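Telmo Aranda
March 2021

I've been asked a few times how we're deciding what to spend on the sorting cell at Plelline, so I'm putting it in one place. Long thread. Mostly budget.

Background for anyone new. We take in returned small electronics, strip them, and sort what comes out. Batteries, little boxes and housings, chargers, odds and ends. Right now people do the sorting at benches. We want one robot arm doing part of it by the end of the year.

The total I can spend without going back upstairs is 107 thousand dollars. That has to cover everything, including things the quotes leave out. I'll come back to those.

We got quotes from two integrators, Erow and Tangen. Both are decent. Both came in under the number on the first page and over it by the last page, once you add the lines marked "optional."

Lines marked optional that are not optional for us: the guarding, the second set of fingers, the on-site training, and the support contract after the first year. If your quote has these at the bottom in small type, move them to the top and add them up first.

The arm is the easy part to price. You call, you get a number, the numbers are close to each other. Lead time matters more to me than the price difference. Tangen says 5 months. Erow says 4, but only if we order the arm they already stock.

The gripper is where I have spent most of my time. It's a small share of the money and a large share of the risk. If the fingers don't suit the parts, the rest of the cell sits there.

We handle some very small parts and some big plain ones, and I would like one gripper to cover as much of that range as possible. Each tool change costs seconds, and a tool changer costs real money plus a stand plus the extra hoses and cables.

So before we buy anything, we're working in simulation. We call the project Gretedance. It's a two-finger gripper model and a set of parts, and we try different poses and openings on them. No hardware cost so far besides one workstation, which we had to buy anyway.

Two views from Gretedance, with a AAA battery in the first and a black block in the second:

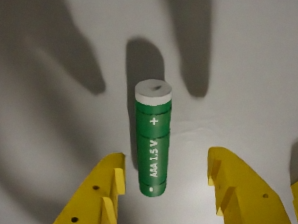
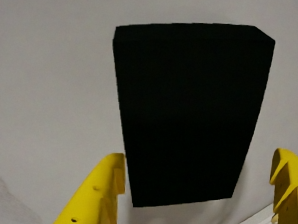

Fingers open and clear of the part both times.

Soledad Urquijo replied that a simulator will tell me whether the fingers fit around a part and very little about whether they'll hold it, and that I should keep money back for trials with real parts before signing for either quote.

I agree with most of that. Friction in the model is a number I typed in. The real parts come in dusty, sometimes sticky, sometimes with half a label peeling off. I don't have a good value for "half a label."

What I do trust it for is reach and clearance. Can the fingers get down on either side of the part. Do they hit the bin wall. How far do they have to open for the widest item. Those answers change which gripper I ask for a price on, and they cost me staff hours and nothing else.

On stroke: going up one size in gripper adds weight at the wrist, and at the bottom of Erow's arm range that weight starts to eat the payload. Then you're looking at the next arm up. Then the pedestal changes. I watched one quote climb like this in a single afternoon of phone calls.

So the order I'd suggest is parts list first, then fingers, then gripper body, then arm. We did it the other way around last year on a different line and paid for it. The arm was fine. Everything bolted to it got bought twice.

About the parts list. Ours has 36 items. It took longer to agree on than I planned, mostly arguing about what the cell would not do. Anything with loose wires stays with people. Anything swollen or leaking stays with people and goes straight to the safety cabinet. That was an easy one.

Writing down what stays with people also helped the budget. I had a line for a camera upgrade that was only there to deal with cables. Cables are out, so the line is out.

Someone asked in a message about cameras in general. We have budgeted for one overhead and one near the wrist. The wrist one might go. I want to see how often the overhead view is blocked by the gripper itself before I decide, and that's another thing we can check in simulation for free.

Dark parts are on my list of worries. Flat black plastic gives a depth camera very little to work with, and we have plenty of it. I've asked both vendors to bring a camera to the demo and point it at a tray of our own parts under our own lights. Tangen said yes right away. Erow wants to charge for the day, and takes it off the order if we buy.

I don't mind paying for the day, by the way. It's a small cost next to finding out after delivery. I just want it as its own line so I can compare the two quotes fairly.

Per Soledad's point, I have moved some money around. There's now a trials line. It covers shipping two crates of sorted parts to each vendor, travel for one of us, and printed fingers in a couple of shapes.

Printed fingers deserve their own post. For trials, print them. They wear, they flex, it doesn't matter. You want to be able to change the tip and try again the same day. Budget for the machined set only when the shape has stopped changing. I'd put a second machined set in the first order too. Waiting three weeks for a finger after a crash is a bad way to spend three weeks.

Consumables and spares, per year, things I forgot in my first draft: finger pads, cables for anything that moves, a spare wrist camera cable in particular, bins (they crack), lamp replacements, and filter changes for the dust collection. None of it is big. Together it was enough to need its own line.

Floor costs I also forgot: a new power drop, compressed air if we go pneumatic, anchoring, moving two benches, and repainting the walkway. Facilities priced it for me and I'm glad I asked in advance. If you rent your building, ask the landlord about drilling the floor before you order anything with anchors.

Electric or pneumatic gripper? Leaning electric. It costs more to buy, but we don't have air at that end of the building, and running it there wipes out the difference. If you have air already, your answer may be the other one.

Staff time. We're counting it this round. One technician half time during install, one lead for the handover, and me. It doesn't come out of the 107, but I've put it on the sheet so that whoever approves this can see it.

Payback. I have a figure and I'm not going to post it, because it depends on how many picks per hour we get and I don't believe anybody's number for that yet, including mine. After the trials I'll have one I can defend.

What I have told management is simpler. Here is what we spend by the end of each stage, and here is what we can still return or reuse if we stop. At the end of the trials stage, we could walk away having spent very little. After the arm is ordered, that's no longer true. They liked seeing that line drawn.

A note on contingency. I started at 5 percent and raised it. I've never finished one of these with 5 percent left over. Purchasing will try to shave it. Let them shave something else.

A question from the replies: why not lease? We looked. The monthly price was fine, but the lease covered the arm and controller only, and those are the parts I'm least worried about. The custom work around them was still up front. For a plain palletizing job I'd look at leasing again.

Another one: would I buy used? The arm, maybe, with a service record. The safety controller, no. For a used arm, check that the vendor will still support that software version, in writing. Neither of ours would.

Where it stands today. Vendor demos are next, with the crates going out first. Decision on the gripper after that. I want a purchase order signed in May, which gives us the summer for delivery and install if nobody slips.

If Erow's stocked arm is gone by then, we lose the shorter lead time and the two quotes are nearly even. In that case I'd probably go with Tangen on the strength of the training package. Not decided.

Soledad, if you're still reading, I'd like to borrow your trial checklist. The one with the column for how the part was lying when it got dropped. Mine only says pass or fail.

I'll add to this after the demos, with the revised sheet. Happy to share the blank version of the budget with anyone planning a similar cell. Send me a message and tell me what kind of parts you handle.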